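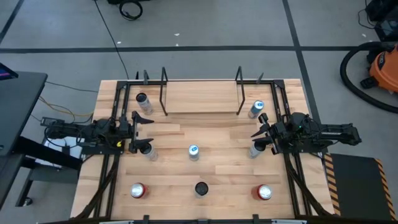

Search this site Go

When a robot stops by itself

A robot arm is a machine that can reach, turn and grip. At the Helon workshop in Nurnton, two arms work at one table, facing each other. Their job is to pick up cans and put them on a shelf.

One morning in June the left arm stopped halfway to a can. It did not drop anything and it did not make a noise. It stayed where it was.

Xiaoyan Gu, who looks after the arms, pressed the stop button first. An arm that is standing still may still have power, and it can start moving again without warning. Then she read the message on the computer. It said that one joint was not answering.

A joint is the place where an arm bends, like your elbow. Each joint has a small motor, and wires carry messages to it. The arm had bent and straightened so many times that one wire had cracked inside its cover. From the outside it looked fine.

The arm is made to stop when a message goes missing. If it carried on, it would be guessing where its own elbow was, and it might hit the other arm or a person's hand.

Ott Avotiņš fitted a new wire and left it a bit looser, so that it would not be pulled tight. They ran the arm slowly for 5 minutes with no cans on the table. Everyone stood back.

If you ever visit a workshop with robots, keep your hands away from an arm, even when it is still. Ask a grown-up who works there before you go near.

Contact us | © Vorndale Young Readers | Back to top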